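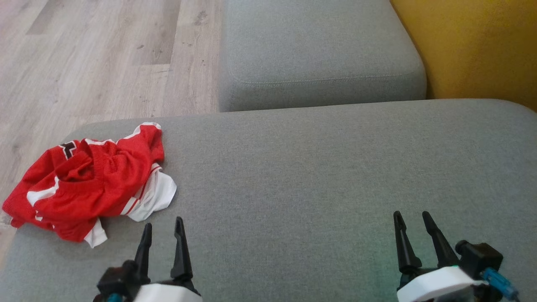
**Nalton furniture swap moves to Skallwood hall, sofas now by sign-up only**

Friday, February 27, 2026

Quick one before the weekend. The Nalton furniture swap is on again in March, but not at the old school gym. The gym floor is being redone and the town couldn't promise a finish date, so the whole thing goes over to Skallwood hall, on the river side of the bridge. Same hours as last year. Doors at 9, swapping done by mid afternoon, then everyone who can lift stays and helps clear.

Big change this time is the big stuff. Sofas, armchairs, beds and wardrobes have to be signed up ahead. No sign-up, no floor space. Last spring there was a line of trucks back to the gas station and people left couches on the grass when they got tired of waiting. It rained. The town got the bill for hauling them off.

"We had good sofas go to the dump that day," said Ryszard Laskowska, who runs the swap with his sister and has done since it was a few card tables in a parking lot. "Somebody would of taken every one of them if they'd been inside."

There are 120 spaces for large items. Laskowska says more than half went in the first week, mostly to people moving out of the Rutkowska apartments before the heating work there starts. Those tenants got first pick of the slots. That didn't go over well with everyone at the Tuesday meeting, where a couple of Jistcombe residents asked why a Nalton event was holding spots for one building. Laskowska's answer was short – they have to be out, you don't. 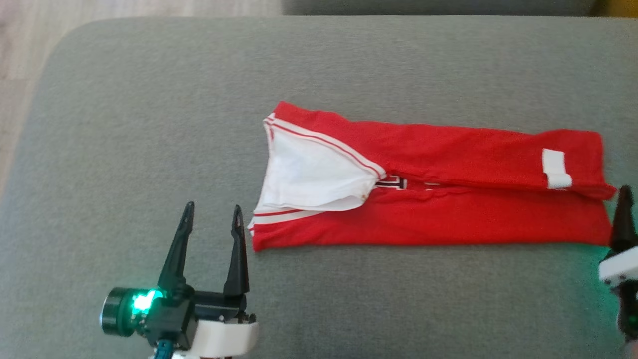 Small items are still walk-in. Lamps, kitchen chairs, shelves, side tables, anything one person can carry. Rugs are OK if they're clean and rolled. No mattresses, no car seats, no cribs. TVs only if they turn on, and somebody will be plugging them in to check. Electric heaters are a no this year after a long back and forth with the hall, which has old wiring on the stage side and doesn't want a dozen of them tested at once.

Upholstered pieces get looked over at the door. That was done last year too but kind of loosely. Now there's a checklist: tears, smell, pet hair, any sign of bugs. Fail it and the piece goes home with you. Removable covers should be washed before you come and be back on the cushions, not in a bag. A bag of covers went missing last year and two couches sat there naked all day with no takers.

Cost is still zero to swap. If you want to take something and didn't bring anything, that's fine too, but you wait until noon. There's a pickup service for people without a truck, $15 inside town limits and only in the morning. Jistcombe addresses can use it if the driver has time at the end of the run. Don't count on it.

The hall's fire limit is 199 people, so expect to wait outside when it's busy. The side door is exit only. Parking is on the street or in the gravel lot behind the feed store, which the owner has agreed to again as long as the loading ramp stays clear. It did not stay clear last time.

Whatever is left at closing goes to the reuse shop in Skallwood, if they have room. They took nearly everything in the fall. The shop says it's short on bookcases and kitchen tables right now and has way to many desks, so anyone bringing a desk should maybe ask around first.
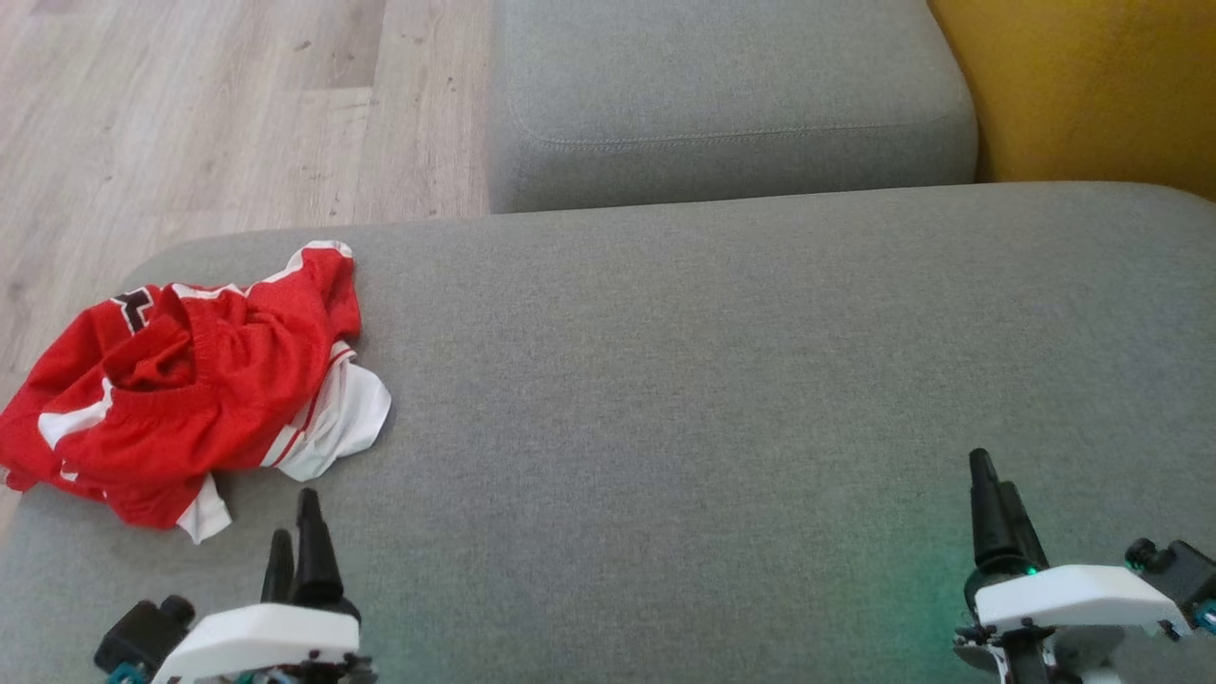 Sign-up sheets for large items are at the Nalton library front desk and at the town office, weekdays only. Bring measurements, width and depth both. A phone photo of the piece helps alot but isn't required. If you sign up and change your mind, call the library so the space can go to the next name on the list – there is already a waiting list for the second half of the morning.

Helpers are needed for the evening before, to tape out the floor and carry in tables. No need to call, just show up at the hall after supper. Wear real shoes. The exact swap date will be posted at the library Monday once Skallwood confirms the key.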